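Tuesday, late

Carpet in the back half of the room is staying. I lifted a corner by the radiator before breakfast to see what was under it and found the old adhesive still holding across most of the strip, which means a scraper, a solvent and a week I don't have. Pressed it back down and weighted it with two paint cans.

Spent the morning on the worktable instead. The top is sound but it reads 6 mm low toward one end. I had blamed the floor. Swapped the legs end for end and the error moved with the legs, so it is the legs. Shimmed the short pair with washers from the Suominen tin. Checked again after lunch with the long level and the bubble sat inside the lines in both directions. Good enough for cloth work, would not do for anything that rolls.

The white board went back on top afterward. I wiped it with plain water first and then with the diluted Etwood cleaner, one part to 80, and the plain water did just as well. The seams between the panels collect lint. A dry toothbrush gets it out if pulled along the seam. Going across only packs it in deeper.

Kerttu Hakala called at 2 about the liners. She wants the tan cloth cut larger so it can be folded under, and I said the present size is fine if it is left to bunch. We did not settle it. Her measurement for the cut piece is 114 cm on the long side. Mine is shorter, but I measured before washing and she measured after, and one of us has made an error because hers should be the smaller number. Will remeasure tomorrow with the steel tape. The cloth one has stretched at the first hand's width and I should throw it out.

Tray notes, for when I order again. Gray plastic, shallow, rounded corners, beige rim. The rounded corners are a nuisance with a square liner, as the surplus goes up the walls and then over the back.

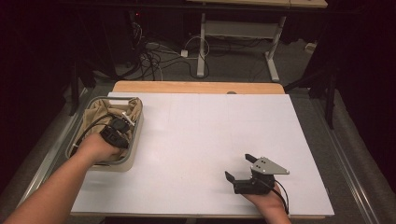 Pressing down from the middle outward is the only method that has kept the cloth low for me. Starting from a corner raises the opposite one. I would like to try a heavier weave, possibly the Pallurau sample Ajith Lobo left in the hall, although it frays if you so much as look at the cut edge and would need hemming all the way round.

Still to do in there: the cables under the far desk. I traced three of them as far as the power strip and lost the rest. Labels before anything gets unplugged this time. The strip should come up off the carpet, too, and be screwed to something. The desk has a metal frame, so it will have to be clips.

Ajith is coming by on his way home to collect the Celleck clamps. They are in the box by the door, minus one pad.

Soup again. Bed by eleven if the washing machine finishes.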